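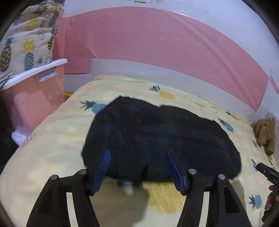

Qiuyue Pan has been folding on beds for as long as she can remember. "My mother did it, my aunts did it, I don't think any of us ever owned a proper table for it," she tells me over the first of several pots of tea at her house in Erncombe. "You want somewhere soft and wide that you can walk round. And you want to be able to see what you've got, which is why I like a cheerful cover under the dark things."

The cover in question is creamy yellow and printed with pineapples, some of them blue and some mustard, and I'm afraid I took to it at once. Black clothes do show up beautifully against it. Qiuyue bought it at the Sunday market in Vostthorpe and has been teased about it by her sister ever since, though the sister has asked twice where she might find another.

We're meeting to talk about her folding mornings, which began in the back room of the library three winters ago and now draw people from all over the valley. They bring a bag of clean washing each, tip it out, and get through it together (there is a good deal of talking, and usually cake). Her little printed guide, which she calls Yan after the old sheep-counting word for one, had a first run of 1000 copies. There are 483 left, stacked under her stairs, and she'd rather like them gone before June so that she can get at the hoover again.

Why one, I ask? "Well, you only ever pick up one thing," she says. "People stand there looking at the heap and they feel quite ill. So I say, take the nearest. Put it down flat, or as flat as it'll go, and don't look at the others."

She starts with dark things herself and always has. "Black's the worst for me. You pull it out and it's just a lump, isn't it? It could be a towel, it could be a T-shirt, it could be somebody's leggings inside out. You have to find an edge." Finding an edge takes up nearly a page of the booklet, and she shows me with her hands in the air, pinching and letting go, while her tea gets cold. Once there's an edge you look for a corner, and once there's a corner you give it a gentle shake and lay it down away from you. The smoothing comes after that, from the middle outwards, with the side of the hand.

She's less strict about the folding itself than I'd expected. Thirds for towels, if the cupboard is narrow. T-shirts however you please, so long as they're all done the same way and the pile doesn't lean. Fitted sheets she has given up on, and she says so cheerfully to anybody who asks.

"I had a lady come from Gritent on two buses because she'd heard I could do a fitted sheet," she says, laughing. "I had to tell her I roll mine up and sit on it!"

The lady stayed all morning, as it happens, and has been back most months since. She does the pillowcases now, and Qiuyue says she's much quicker at them than anyone else in the room.

Before I go I ask what she does about the bed cover at the end of it all, once the piles have been carried off. She pulls it straight by the corners, she says, and gives it a pat. It goes in the wash on its own when it needs to, and it has never once been folded, as it goes straight from the line back to the bed.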